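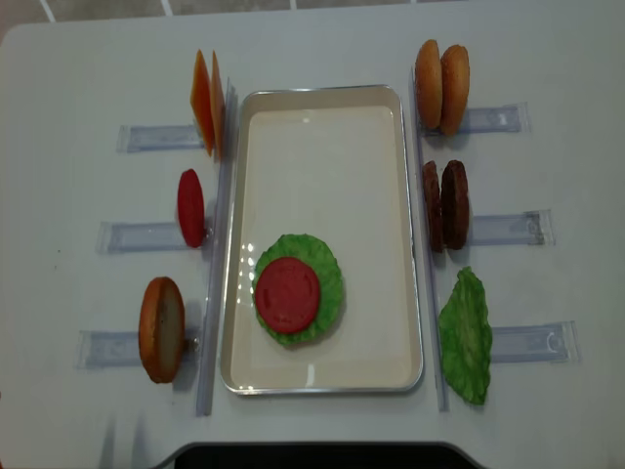

Week 5: Why the sandwich you sell costs more than the sandwich you make

Okay, last week we did fixed costs, and a few of you looked a little glazed by the end, so I'm coming at it again with lunch. Our pretend-for-homework shop is the Lindholm counter, which sells one thing all day long. Rent, insurance and the lights come to 3,051 dollars a month whether anybody walks in or not. That's your fixed cost. Write it at the top of the page and leave it alone!

Variable cost is the stuff that goes out the door with each order (bread, filling, the paper wrap). Sell twice as many, buy twice as much.

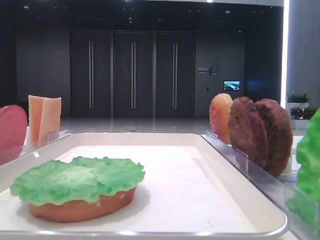

I always get asked where wages go. Annoying answer: it depends on the contract. At Lindholm the staff are on set shifts, so for us wages are fixed, and I've left them off the sheet until January to keep the sums small. If you worked through the Jomstead bakery case last term you'll remember it went the other way there, and half the room lost points on it.

Now for contribution, my favorite bit. Take the price, subtract the variable cost, and what's left chips away at the rent. If a sandwich sells for 7 dollars and the ingredients eat 5 of them, each sale chips in two. Divide the fixed cost by that and you get break-even. Round up, please, you can't sell half a lunch.
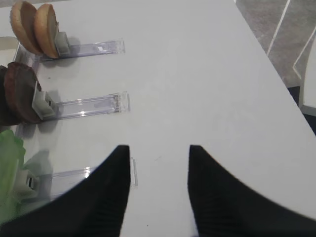

Clear holders along the left side of a white tabletop.

Try it again with a higher price and see how fast the number drops. I'd do it by hand first and then in the spreadsheet. 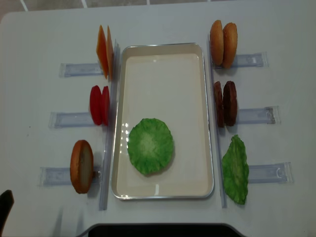
For Tuesday

Read the Trestovine handout up to page 176 and bring your break-even chart, in pencil is fine.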